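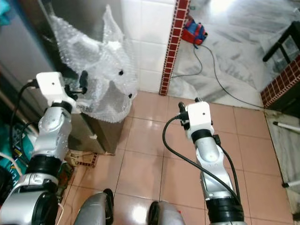

About the Craddock School of Languages

We opened our doors with two teachers, one borrowed classroom and a kettle that took most of the break to boil. Natalia Villalobos taught Spanish in the mornings, Benedek Szabó taught Hungarian in the evenings, and in between they answered the phone and tried to persuade the people of Jornton that it's never too late to learn how to roll an r. Plenty of you took them up on it, and we're so glad you did!

These days we have 106 students in a typical term, from high schoolers who want a bit of extra help to grandparents hoping to chat with family overseas. Poul Eskildsen joined us for Danish (bring patience, he says, and a good ear for vowels), and Soledad Ayala looks after our beginners in Spanish and Portuguese.

How we teach

Our groups are small and we talk a lot. There is grammar, of course, and a little homework, but most of your hour will be spent speaking with the person next to you - about the weather, your weekend, whatever comes up.

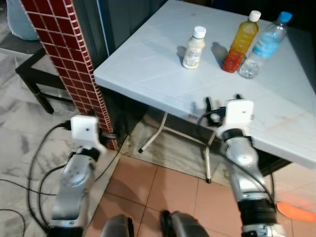

We also like to get out of the classroom. Every April we hold our Irneo weekend, when students at all levels cook, sing and play cards together and do their very best to leave English at the door. Families are welcome, and the singing gets better as the evening goes on.

Come and see us

If you're not sure which level is right for you, Karla Olvera in the office will gladly set up a free trial lesson. Call her or just stop by - she'll find you a seat in a class that same week if she can.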